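I have wanted a machine that empties the junk drawer since I was eight years old, so when Wael Erraji asked if I'd like to come see what he was working on in May, I think I said yes before he finished the sentence!

Wael works on picking at Sametetti, and picking is the part of housework I find most interesting. Vacuuming is mostly driving. Picking means looking at a heap of unrelated stuff, deciding what one thing is, and getting hold of it without dragging three others along. My kids can do this (when they feel like it). Can a robot?
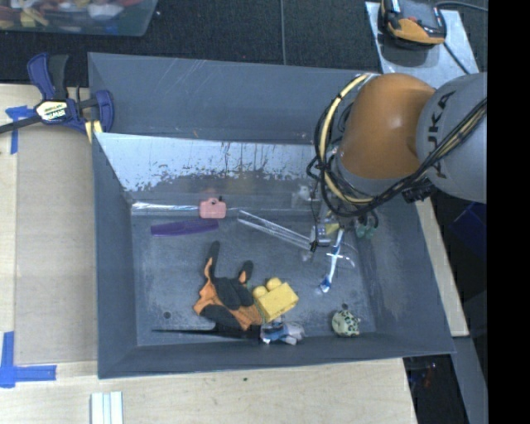
The KUKA over the bin. Comb, toothbrush, tongs, work glove, and more.

I love this bin. The toothbrush is a skinny stick, fine, but the glove is crumpled with its fingers out, and it could fold a hundred ways depending on where you pinch it. Then there are the clear things. I had no idea how mean clear plastic is to a depth camera until Wael told me, and now I look at my own dish rack with new respect.

His notebook for the month had 183 tries on gloves and other floppy things, and he let me flip through it for as long as I liked. Lots of crossing out. Lots of little arrows. One page just says "comb again" and I laughed so hard I had to sit down.

So, can they do chores yet? My answer after an afternoon there: bits of them. Getting a thing out of a pile is one bit. Knowing that the comb goes upstairs and the tongs go by the stove is a whole other job, and Wael says his group hasn't touched it. I still drove home grinning. I'd take a slow robot that only did the drawer by the fridge, and I'd pull up a chair and watch it every single night.

Next month I'm hoping to write about laundry. Send me your sock theories.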